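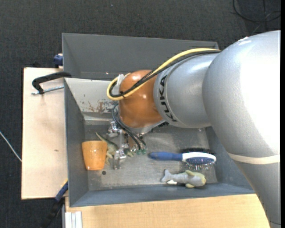 Figure 3. Gray metal bin with a few small objects in it, and a KUKA robot arm.

3.2 Small parts and the cost of keeping them

Most studies of spare parts look at expensive items, such as motors or control units. Much less is written on small parts, which cost little to buy but take shelf space for many years. In this section we describe how the three firms in our sample, Flokov, Plemico and Josura, keep such parts, and what it means for their yearly stock value.

The records cover 3,146 part numbers. Of these, 923 had no movement in the two years before the stock was closed in January. We call them silent parts. Their purchase value is low, and for this reason they are seldom discussed when the stock is reviewed. The storage cost is a different matter. Metal bins (Figure 3) are charged to the department by floor area, so a bin with a few pieces costs the same as a full one.

At Plemico, 260 of the silent parts belonged to product lines which the firm does not sell any more. The purchasing staff knew this, but the accounting system had no field for it, and the parts were carried at full value. Josura writes down the value of every part after 500 days without movement. This rule is simple to apply - but it also touches parts that are kept on purpose for old customers, and the warehouse manager must then ask for an exception each year.

Flokov uses a mixed method. Parts below a price limit are booked as an expense on the day of purchase and do not appear in the stock value at all. The balance sheet becomes cleaner in this way, but the shelves do not become emptier. Oddsson, the software supplier for all three firms, offers a report on floor area per part number. Only Josura had it switched on during our study.

We therefore treat purchase value and floor area as two separate variables in the model of Section 4. The correlation between them is weak in all three firms, and it is weakest for the silent parts.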